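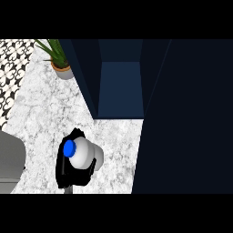
2020-12-10, mixing room notebook

Long day on the Tistolden single, and a good one! Started with the vocal stems Elsa Nieminen sent over, 26 of them (she does love a double, and then a double of the double). Muted the whisper tracks in the second verse and the chorus finally opened up. Kept her breaths in before the bridge, they're lovely and I'd miss them.

The kick and the bass were still fighting, so I cut 3 dB out of the bass at 80 and left the kick alone. Much happier on the small speakers. On the big ones I want to hear it again with fresh ears before I go telling everybody it's fixed.
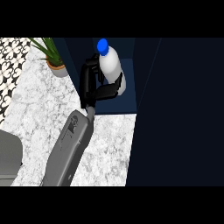

Hirvonen's guest verse came in at the wrong sample rate again, so it played back slow and sleepy, and for a minute I rather liked it. Converted it and lined it up by hand. The radio edit still has to lose 22 seconds, and my vote is the second half of the intro. Elsa, if you read this before I call, please say yes!

Relirach want the instrumental and the clean version as well, both due in February.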